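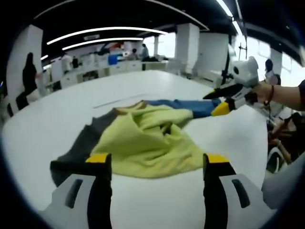 Why would a person go to prison for one sheet of paper, Xóchitl Chávez wanted to know, when the paper had only old news and a poem on it? It is a good question, and I will try to answer it slowly.

In the Second World War, many countries in Europe were occupied. Occupied means that the army of another country came in and took control. The new rulers wanted to decide what people did, what they learned at school and also what they knew. So they closed many newspapers. Others were allowed to continue, but they had to print only what the rulers liked. In several countries people also had to give away their radios, or they were punished if they listened to a station from abroad.

Imagine that you live in such a place. The paper says every morning that the war is going very well for the occupiers. Your neighbour has heard something different. Who is right? You cannot check, and you are afraid to ask aloud.

This is why people began to make secret newspapers. We call them the underground press. They were usually made in ordinary rooms: a kitchen, a cellar, an attic, the back of a shop. "Underground" is only a way to say "hidden".

How was a secret newspaper made?

First, somebody needed news. Often one person listened to a hidden radio, late in the evening, with the sound very low, and wrote down what was said. Another person typed it. Then it had to be copied. A typewriter can make a few copies at once if you put carbon paper between the sheets, but the last copy is pale and hard to read. A better tool was a duplicator. You typed on a thin waxy sheet called a stencil, and the machine pressed ink through the letters on to clean paper. Some groups had a real printing press, but a press is heavy and it makes noise.

Let us take a small town and call it Pivska. The group there has a duplicator and wants to make 600 copies of one page. Where do they get 600 sheets? Paper was short in the war, and a person who bought much of it could be noticed. So one friend buys 20 sheets, another brings 30 from the office, and it goes on like this for weeks. Ink was the same problem. It also has a strong smell and it stays on the fingers.

How did the papers travel?

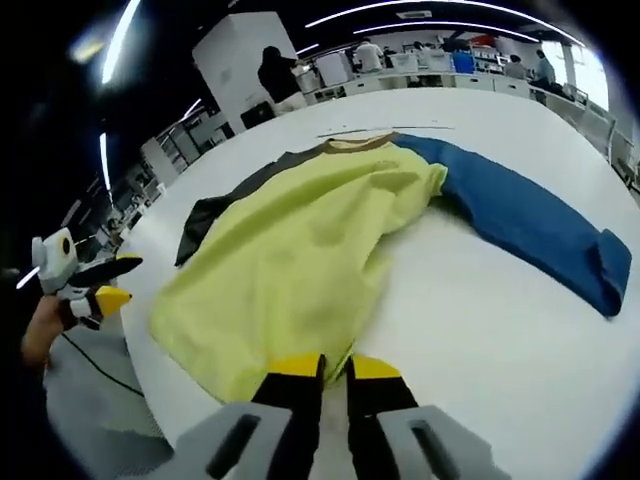
The people who carried the papers were called couriers. Many of them were young women and some were teenagers, who could often walk past a guard more easily than a grown man. They used shopping bags, prams and bicycles, and very often their own clothes. A coat could be opened along the lining and sewn again with papers inside. Smaller things went in smaller places. Look at the blue sleeve, where the cuff is turned back and makes a thick fold at the end: a thin note could lie in a fold of that kind. It was dangerous all the same. Guards knew these tricks too, and they sometimes felt the seams with their fingers.

A courier usually knew very few names. If she took papers from Pivska to the next town, Pornotow, she perhaps knew only one door to knock on and one word to say. It was made so on purpose. A person who was arrested could not tell what she did not know.

What was written in them?

News of the war came first. There were also warnings, advice on how to help people who were hiding, jokes about the occupiers, and yes, poems. Some papers had one page and lived for one month. Others grew until they were read in the whole country. Readers were asked to pass the paper on, so one copy could go through many hands.

Now back to the question at the beginning. People who lived at that time have often told that the paper made them feel less alone. If you held one, you knew that somewhere in your town another person thought as you did, and had sat up at night to tell you so. For many people this was worth a great risk – and many of them did lose their freedom, or their lives.

Can we still read them?

Yes, quite many have survived. Families kept them under floors or between the pages of thick books. Libraries and archives look after them today, and some have made photographs which you can see on a computer. When you look at one, notice the small things: a crooked line, a letter that is always broken, a corner where the ink was too thin.

Words to remember

Occupied – controlled by the army of another country.
Stencil – the waxy sheet used for making copies.
Courier – a person who carries messages or papers.
Archive – a place where old documents are kept safe.

Text: Virgilio Manalo
Last updated: May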